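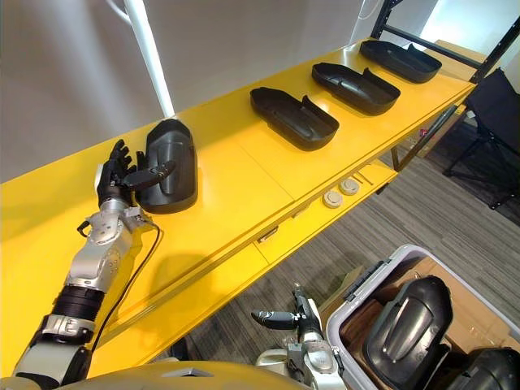

Every few months a reader writes in to ask when the machines are coming for the packing bench, and every few months I say the same thing, which is that I'd like to see one get through a Monday first. The pitch has changed since I started this column. It used to be one big arm bolted to the floor behind a fence. Now the sellers want two arms and hands with fingers, working at a bench built for people. Fine. Look at what the hands are being asked to do, though. Four black plastic shells on a yellow bench, three lying open side up and one stood on its edge with a thumb and finger against it, and a bin with more of the same parts in it. A summer temp learns that job before the first coffee break.

I don't say that to be mean. A hollow molded part is an awkward thing to hold. Squeeze it in the wrong place and it skates away from you, and a shiny bench top doesn't help. People fix a bad grip without knowing they did it. Whether a robot can do that all shift, with parts that show up tipped over or nested together, is the whole question, and the sales decks skip it.

In June I sat through a webinar from Plirden, who sell planning software to small molding shops. They had a slide that said 839 picks without a person stepping in. I asked how many picks were tried, how the parts had been set out beforehand, and who had set them out. I was told someone would follow up. As of this issue, August 2024, my inbox is still quiet on the subject.

Mwanahawa Kirui runs second shift at Brindavitz and has more patience for this stuff than I do. Her view is that speed is the wrong thing to argue over. "I could live with slow," she told me. "I can't live with calling a technician when a part falls on the floor." Her line changes over to a different housing every 36 hours or so, and she wants to know who teaches the robot the new one and what she pays for the lesson.

Same goes for the house, by the way. Several of you sent me the Odera laundry video. It folds one towel. My basket has fitted sheets in it.

If your shop has a two-handed machine doing paid work, with no engineer standing next to it, write and tell me. I will come and watch for 20 minutes, and I'll bring my own parts.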